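Home Articles Current Issue Authors Search Contents Previous Next

4. What counts as a sock once it is rolled up?

I had planned for this to be the short section. The whole study is about how people put away soft things at home, and I figured socks would be the easy part: everybody owns them, everybody has a drawer for them, and everybody has an opinion. By the end of May I had 1235 item entries from the households in Ulov, and 552 of them had been put down as socks by the people who filled in the diaries. Then Athina Triantafyllou, who did the second round of coding, started leaving question marks in the margin, and I went back and read the entries properly.

The diaries were pretty loose on purpose. People wrote down what they picked up, what they called it, what they did with it (rolled, folded, balled, dropped in as is) and where it ended up. I didn't hand out a list of names to choose from. I still think that was right, even though it made the coding a pain, because the names people reach for are half of what I wanted. One woman had four separate words for socks depending on who in the house wore them. A retired couple used "pairs" for anything rolled, including two dishcloths.

So the first thing to say is that "rolled" does a lot of work in these entries. When a sock is flat you've got a heel, a toe and a cuff to go on. Roll it and most of that goes inside. What's left on the outside is color, fuzz and general lumpiness, and plenty of other things in a house have those. Athina's question marks bunched up right there. In Tsakiris, the little coding manual we adapted from an earlier project, a rolled item takes the name its owner gives it and that's the end of it. Fine for a diary. It's much less fine when a second coder is working from a picture and has no owner to ask.

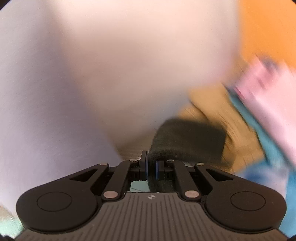 Second coders, in my experience, don't guess at random when they're stuck. They go by size and surface first, and after that by whatever else they've been coding that hour, which is a real problem if you hand them sixty drawer entries in a row. I tried it on myself. I put Figure 3 down as a rolled sock straight away, then came back after lunch and wasn't nearly so sure, since the thing is dark gray and fuzzy and could just as well be a piece of felt. Nothing about the color helps. The fuzz doesn't help much either -- felt has it, wool socks have it, and so does any cotton sock with enough years on it. I ended up coding it "soft, gray, sock or felt" and adding a new category to the sheet, which I'd sworn in writing I wouldn't do.

The new category is called "soft, unresolved" and I've grown fond of it. It takes an item when two coders working separately would each accept more than one name for it. Consuelo Pacheco argued that we should settle every case by talking it through until somebody gave in, and we did try that for an afternoon. What we got was agreement, sure, but it was agreement about who was more stubborn (me, mostly). The sheet looked lovely and I didn't trust a line of it. We threw out that afternoon's codes and went back to working apart.

There's a practical side to this too, and it's the part people at the Dristora workshop wanted to talk about. Folding advice tends to treat rolling as the tidy option. Our diary keepers mostly agreed that it saves room, and several were proud of their drawers in a way I found very sweet! But the same people wrote entries like "thought it was the gray socks, was the cleaning cloth" and "unrolled three to find the one." If you roll things of the same color and the same sort of surface and keep them together, you're going to be unrolling them again. Flat folders complained about this less. They complained about other things, mainly drawers that wouldn't shut.

I don't want to push that too far. Households that fold flat also tended, in their own accounts, to own fewer socks, and I can't pull the two apart with diaries alone. A better test would give the same mixed set of soft items to people with both habits and have them find things in it. Travau has a drawer task that might do with a bit of changing -- the version I've seen uses shirts only, and shirts are a much kinder thing to look for.

For the counts in the next section I've kept the owners' names wherever a diary gave one, so the 552 stands as it is. Where we coded without an owner's name, gray-on-gray items go under "soft, unresolved" unless both coders wrote down the same single name before comparing notes. Anyone who'd like to merge that category back into socks can do it from the coding sheet, where the original first guesses (including my rather confident one) are still in their own column.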